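어두운색 옷 세탁, 보풀 없이 끝내는 방법

검은 니트, 남색 바지, 짙은 티셔츠만 모아서 빠는 날을 저는 은근히 기다립니다. 한 번 제대로 빨아 놓으면 색이 또렷해서 볼 때마다 기분이 좋거든요! 드럼세탁기로 어두운 옷을 돌릴 때 제가 지키는 순서를 처음부터 끝까지 적어 봅니다.
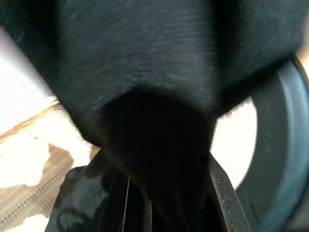
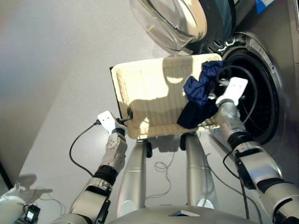 그라르콜릭(Grarkolik) 살림노트 제33호

준비물
중성세제(저는 Veditz 액체형을 씁니다), 세탁망 큰 것과 작은 것, 보풀 제거용 솔, 그리고 옷을 담아 옮길 넓은 쟁반이나 대야. 깊은 바구니도 괜찮지만 넓고 얕은 쪽이 정말 편해요. 옷이 한눈에 보이니까 양말 한 짝이 바닥에 숨어 있을 일이 없습니다.

1. 색부터 나누기
검정과 남색은 같이 돌려도 됩니다. 다만 새로 산 남색 옷은 첫 두 번은 따로 빨아 주세요. 물 적신 흰 천으로 안쪽 솔기를 꾹 눌러 보고 색이 묻어나면 아직 섞을 때가 아닙니다. 수건은 무슨 색이든 빼세요. 검은 옷에 붙는 하얀 먼지는 대부분 수건에서 옵니다.

2. 주머니 비우고 뒤집기
휴지 한 장이면 세탁 한 판이 망합니다(저는 11월에 두 번이나 당했어요). 주머니를 다 털고, 지퍼는 올리고, 단추는 풀고, 옷은 안팎을 뒤집습니다. 겉면이 드럼에 직접 쓸리지 않아야 보풀이 덜 일어나요.

3. 결이 보송한 옷은 망에
펠트처럼 잔털이 있는 옷이나 니트는 꼭 세탁망에 넣습니다. 둘둘 뭉치지 말고 소매를 안으로 접어 네모나게 개어 넣으면 늘어짐도 줄어듭니다. 망 하나에 옷 하나!

4. 드럼에 넣기
쟁반을 투입구 바로 앞까지 가져가서 한 벌씩 안으로 밀어 넣습니다. 한 덩어리로 넣으면 꼬인 채로 돌아가니 털어서 넣어 주세요. 양은 드럼의 70%까지만. 문을 닫기 전에 손가락으로 고무 패킹을 한 바퀴 훑어서 옷자락이 걸리지 않았는지 봅니다. 끈 달린 바지가 특히 잘 끼어요.

5. 코스 고르기
찬물, 울 또는 섬세 코스, 약한 탈수. 세제는 표시선보다 조금 적게 넣습니다. 어두운 옷에 남는 허연 줄은 덜 녹은 가루세제일 때가 많아서 저는 액체로 바꾼 뒤로 걱정이 싹 사라졌습니다. 헹굼은 한 번 추가하고요. 섬유유연제는 기능성 운동복이 섞여 있으면 생략하세요.

6. 꺼내서 말리기
끝나는 소리가 나면 바로 꺼냅니다. 두 손으로 잡고 탁탁 털면 구김이 반은 펴져요. 뒤집은 그대로 그늘에 널고, 니트는 건조대 위에 평평하게 눕힙니다. 직사광선은 검은색을 불그스름하게 만드니 창가는 피해 주세요. 다 마르면 솔로 한 방향으로만 쓸어 줍니다. 이때 결이 살아나는 걸 보는 재미가 있답니다!

7. 세탁기 마무리
문은 활짝 열어 두고, 마른 천으로 문 유리와 패킹 안쪽 물기를 닦습니다. 패킹 주름에 낀 실밥도 이때 빼 주면 다음 빨래가 훨씬 깨끗해요.

자주 받는 질문
식초를 넣어도 되나요? 저는 넣지 않습니다. 헹굼 한 번 추가로 충분했어요.
건조기는요? 면 티셔츠는 낮은 온도로 짧게, 니트는 절대 안 됩니다.
이미 하얗게 먼지가 붙었다면? 완전히 말린 다음 솔질부터 하세요. 젖은 채로 문지르면 더 파고듭니다.

등록 03/01/2018 | 조회 2,764
다음 글: Fliltach 세탁망 크기별로 써 보기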